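3. Workcell Setup and Upkeep

3.1 Mounting and frame

All of the work reported in this paper was done on one tabletop cell with two arms. The cell was put together in October by Tavion Obi and Birdie Holloway and has stayed in the same room since. We describe it in some detail because most of the time lost during the study was lost to the cell itself, and the fixes were small mechanical ones that tend to be left out of papers.

The arms are bolted to black plates on opposite sides of a butcher-block table and reach inward. A metal rail frame runs around the work area. The first version of the cell had no frame. The base plates were screwed straight into the wood, and the screw holes opened up under the side load of fast moves. The left plate was the first to work free. We found out when the replay of a stored grasp began to miss in the same direction each morning and by a little more each day. Filling the holes and putting in longer screws helped for a short while only. The plates are now tied to the rails as well as to the tabletop, and the wood no longer carries the load alone.

The rails have to be squared before the arms are calibrated. We loosen the corner brackets, pull the side rails against a steel square, and tighten the brackets a little at a time, going back and forth between opposite corners. If one corner is tightened fully before the others, the far rail twists and the error shows up later as a height difference between the two arms. The bolts get a medium thread locker. Strong thread locker was tried once and the bracket had to be drilled off.

3.2 Cable routing

Cables caused more stops than any other part of the cell. The power and signal lines for each arm leave near the base and have to follow it through its full reach. In our first layout they were tied down at every link with plastic ties. This looked tidy and wore badly. The tie nearest the elbow pinched the cable each time the arm folded, and on the right arm the signal line failed inside its jacket with no mark on the outside. The fault came and went with the pose of the arm, which made it slow to find. Yolanda Pettigrew traced it by holding the arm in one pose at a time and flexing the cable by hand while watching the error counter.

We now leave slack at each joint that bends and fasten only to links, never across them. The slack has to be set with the arm stretched out as far as the task needs and then checked again with the arm folded. Too much is also a problem. A loop that hangs below the gripper can catch the lip of a bin and drag it, and a loop in front of the gripper can hide the object being picked.
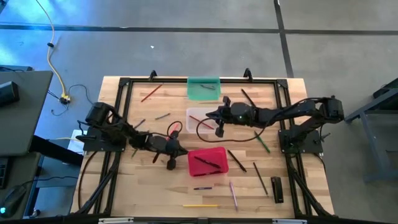 The sorting task uses loose pens, pencils and markers, with bins as the targets. It was chosen because thin objects show small errors in the height of the fingertips that blocks and cups do not. A fingertip set too low presses on the wood, and one set too high closes over the top of the pen and leaves it in place. Figure 2 has both grippers over the bins during this task, and the cable of the right arm can be followed as it sweeps under the links, comes around the gripper and crosses the whitish bin. That run is longer than we would like. When the arm reaches across to the left half of the table the slack is taken up, but over the middle it can lie in the way of a pen being lowered. The left arm's cable makes a much smaller loop above its gripper and has given no trouble. Shortening the right cable to match was tried and undone, as it pulled tight when the arm reached the far corner on the other side.

Figure 2. The two-arm cell with the three bins and loose writing instruments used in the sorting task.

3.3 Gripper care

The fingertips wear at the point. On a new pair the two points meet along their whole edge. As they wear, a gap opens at the very end, and slim round objects start to roll out when lifted. We check for this with a strip of printer paper. The gripper is closed on the strip at low force and the strip is pulled. If it slides out, the tips are swapped. Both tips on a gripper are always changed together, because a new tip set against a worn one closes off center and the arm then pushes the pen sideways before it grips.

The tips are cleaned with a dry cloth at the start of each session. Graphite from the pencils builds up on them and makes them slick. Alcohol wipes removed the graphite faster but left the rubber facing hard after repeated use, and we stopped using them. The tabletop is wiped at the same time. Grit under a fingertip is enough to change the contact height.

Finger alignment is set after every tip change. The gripper is opened fully, closed on a Varel gauge pin, and the zero is stored. The step takes a few minutes and was skipped on two occasions when the group was short of time. Both times the grasp data from that session had to be thrown out.

3.4 Calibration and daily checks

The position of each arm relative to the table is found by touching the closed fingertips to marks on the frame. An earlier method used marks on the wood itself. These moved with the seasons as the tabletop took up and gave off moisture, and they also wore away with cleaning. Marks on the metal have held.

After each arm has been placed against the frame, the two are checked against each other. Both grippers are brought to the same point over the middle of the table, one after the other, and the height is read from a Skandberg dial gauge on a stand. If the readings differ by more than the thickness of the paper strip, the calibration is repeated from the beginning. We found no use in correcting one arm by hand to match the other. The correction hid a loose plate for most of a week.

The daily check is short. The operator pushes each base by hand and feels for play, moves each arm slowly through its reach with the motors off, looks along the cables, and then runs a stored test motion. The test motion goes near the edge of every bin position. Its joint currents are saved and compared with those of the day before. A rise in current at the elbow with no change elsewhere has so far always meant a cable that had worked its way under a link. A rise at the shoulder has meant a loose base bolt.

Bins are not fastened down. We wanted the cell to deal with bins that shift a little, and a fixed bin puts a sudden load on the arm when a fingertip strikes its wall. A loose bin slides and the arm is spared. The bins are put back by eye between runs.

3.5 Repairs during the study

Two repairs took the cell out of use for more than a day. The first was the failed signal line described in 3.2. The spare cable came with a connector shell that was too deep for the arm housing, and Khanyisile Matlala filed it down. We have since kept a spare in the right form for each arm.

The second was a gear fault in the wrist of the left arm, logged on 2018-03-30. The wrist had been making a faint click at one angle, and grasps at that angle had begun to fail. The joint was opened and a tooth was found chipped. The gear was replaced with a Katard part, repacked with grease and run in at low speed overnight before the arm was recalibrated. Runs recorded between the first note of the click and the repair are marked in the data and are not used in Section 4.

Purificación Escobar kept the maintenance log for the whole period. Entries were made at the time of the work and name the part, the side of the cell and the stored calibration in use before and after. Several of the failed runs discussed in Section 5 could be explained only by going back to these entries.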